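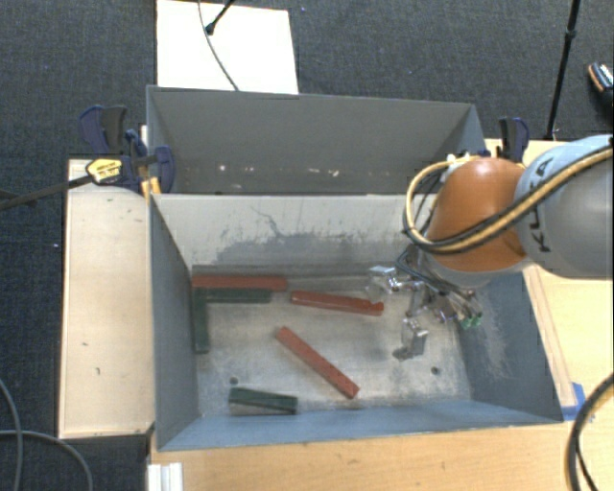
*The KUKA over the front bin, red and green bars in play.*

8/26/25

I promised a few of you a proper write-up of the gripper comparison back in March, and then life and a very uncooperative air fitting got in the way, so thank you for your patience (and for the gentle nagging, which I did deserve). Put the kettle on, because I've never managed to write a short one of these.

For anyone new, I've been working on bin picking for a while now as part of a project we call Timutik. The idea is plain enough. You tip a handful of parts into a metal bin, a camera looks down at them, and the arm has to choose one, grab it and carry it over to the bin behind. Then it does that again until the front bin is bare. It sounds like an afternoon's work when I say it at a barbecue, and I've now been at it long enough to wear a path in the carpet.

The parts for this round were plain rectangular bars in red and dark green. I like bars for this kind of test because they're dull in all the right ways. Every one of them has an obvious way to be held, across the narrow side, and every one of them finds some clever way to make that impossible. My favourite nuisance is a bar lying flush along the base of a wall, where a finger has to squeeze down between the metal and the part. My second favourite is when one bar tucks itself along a wall and another lies at a right angle to it, so you get a neat little L in the corner and no decent approach to either. I've had both at once more often than seems fair!

I tried 2 sets of fingers. The first was the Vallon set, short and fairly stout, which I'd been using all through autumn and had grown fond of. The second was from Panicker, longer and slimmer at the tips. Same arm, same bins, same camera position and the same planner settings, as near as I could keep them. I ran 2,349 grasp attempts altogether, and yes, I sat beside it for a silly number of those with a cup of tea going cold on the desk.

Out in the middle of the floor, I honestly couldn't split them. A bar lying on the diagonal with clear metal all around it is a gift, and both sets picked it up happily all day long. If your parts always land like that, buy whichever one is on sale and go and enjoy your weekend.

Along the walls it was a different story. The stout fingers kept touching the side of the bin before they were low enough to close, and the controller would (quite rightly) feel the contact and back off. The slim ones got down there far more reliably. They still missed in the corners, mind you, and they were fussier about height. Come down a whisker too far and you hear a little scrape on the floor of the bin that goes straight through your teeth. I ended up adding 3 millimetres of clearance to the planner for the Panicker set, and the scraping mostly went away.

The bit that surprised me was the cables. I'd put all my worry into the fingertips and hardly any into the bundle that loops up around the orange joint, and that bundle turned out to have opinions. On certain wrist rotations it pulled tight, and the arm would settle slightly off where it thought it was. I redid the ties, gave the loop more slack, and threw out a whole morning's data, which hurt. If you're setting up something similar, swing the wrist through its full range by hand before you collect anything you care about.

I also clamped the bins down, which I should've done from the start. Without clamps they creep a tiny bit with each knock, and after an hour your calibration is describing a bin that has moved house. Big bar clamps, nothing fancy. They take up room on the approach side, so I marked them as obstacles in the planner and haven't thought about them since.

The camera is the next thing on my list. Bare metal is a trial for depth sensing, and the smears and scratches on the walls give patchy readings that look a bit like parts if you squint. A friend at Ustside has offered to lend me a different unit, so I'll run the same bars with that and see whether the ghost parts disappear.

For now the Panicker fingers are staying on, and the Vallon set is in the drawer with its screws in a labelled bag. If you've had any luck getting parts out of tight corners, with a nudge move or a tilted approach or something I haven't thought of, please leave a comment, I'd love to hear how you went about it.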